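Nusrat Gamage
I've spent the past two months asking one question at work and at home: which chores would I hand to a machine today, with the machines you can get today? Long thread. I run the assembly benches at Fladareck, where we put together flat-pack furniture for showrooms, so chores are my job.

Nusrat Gamage
First, my bias. I like automation. We have a panel saw that feeds itself and a labeler that has been running since before I got there. I would not go back to doing either by hand.

Nusrat Gamage
But those are machines that do one thing to a part that always shows up in the same spot. Chores aren't like that. A chore is a pile of small jobs, and the parts are wherever the last person left them.

Nusrat Gamage
Take dishes. The dishwasher washes them. I still scrape, load, unload, and dry the plastic lids that never dry. I timed it for a week in May. The machine runs while I sleep and I'm on my feet 13 minutes a day for it. I call that half automated.

Nusrat Gamage
Vacuuming is further along. Ours does the downstairs every morning and does it well. It also needs the chairs up, the cords off the floor and the brush cut free of hair. My kids do that part and they complain more than they did about the vacuuming.

Nusrat Gamage
Laundry: washing and drying are done. Folding is not. Lakmal Siriwardena on our night shift has followed folding robots for years. He says they have gotten a lot better at towels. I asked about fitted sheets and he changed the subject.

Nusrat Gamage
Now the shop. The job I want help with is assembly. Long rails, short blocks, pins, panels. Pick up a rail, line it up with its mate, push until it seats, move on. A new hire can do a decent job of it by lunch on the first day.

Nusrat Gamage
We talked to a vendor called Drondero in the spring. They do everything in simulation before anyone bolts down an arm. Dinesh Bhattacharjee from their side walked me through it on a call. Good call, he didn't oversell it.

Nusrat Gamage
The point of simulation, as he explained it, is that you can run the same task over and over with the parts in slightly different places, and you don't break anything. If it drops a rail, you reset and go again. 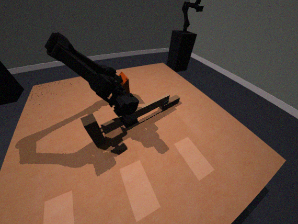

Nusrat Gamage
Can a robot arm put together a piece of furniture without help yet?

Nusrat Gamage
In a setup built for it, with known parts and plenty of time, it can do a good share of the steps. On a normal bench with a mixed box of parts, I wouldn't leave it alone.

Nusrat Gamage
The hard part is the last half inch. Getting the gripper over to the part is mostly solved, from what I've been shown. Then the peg touches the edge of the hole and has to be wiggled in. People do that by feel, without looking.

Nusrat Gamage
The other hard part is shadows and dark parts. We sell a line in black and a line in walnut. Clotilde Coste, who does our camera inspection, has trouble with the black line already, and her cameras only have to look at it. Picking it up is a step beyond that.

Nusrat Gamage
Then there's what happens after a mistake. If I seat a rail crooked, I see it, pull it, and start over. It costs me a few seconds. A machine has to notice first. Dinesh said noticing is where most of their hours go now.

Nusrat Gamage
Some numbers from our floor, since people will ask. One bench has 361 part numbers across the product line. A new fixture takes us a day to build and check. If every product needs its own fixture, the arm sits there waiting for me.

Nusrat Gamage
We have one product where it could work. It's a small shelf called Skuvlow, same parts every time, and we build 40 of them on a regular day. No mixed hardware, no fabric, nothing floppy. If we buy an arm, it goes on Skuvlow.

Nusrat Gamage
It would not replace a person there. Somebody still has to load the parts, take away the finished shelf and deal with bad holes from the supplier. Thilini Patwary runs that bench now and her list of things she does besides assembly filled a page and a half.

Nusrat Gamage
I got the list because I asked her to write down everything for one shift. Sweeping. Opening cartons. Sorting out bent pins. Finding the tape. Do this at your own place before you talk to any vendor. Half of what was on it I had never thought of as work.

Nusrat Gamage
Someone replied asking about Bahrami, the other shop in our park. They put in an arm for stacking boxes at the end of the line. I went over to see it. It works fine. Same box, same pallet, all day. They fence it off and mostly ignore it.

Nusrat Gamage
Stacking boxes is a chore too, and a bad one for your back. I'd count it as done, at least when the boxes match. When they don't match, they send them down the other lane and a person stacks them.

Nusrat Gamage
My list as of now. Hand it over: cutting, labeling, stacking matched boxes, floors if they're clear, washing clothes. Share it: dishes, simple assembly with fixtures. Keep it: folding, sorting hardware, anything that ends with "and then clean up."

Nusrat Gamage
On price, I'm not posting the quote. I'll say the arm was less than I expected and the fixtures, guarding and setup were more. Ask for those as separate lines.

Nusrat Gamage
We decide on the Skuvlow bench after the summer orders ship. Drondero is sending results for our shelf with the parts laid out messy, the way they come out of the carton. I asked for the failures too, and Dinesh said they'd be in there.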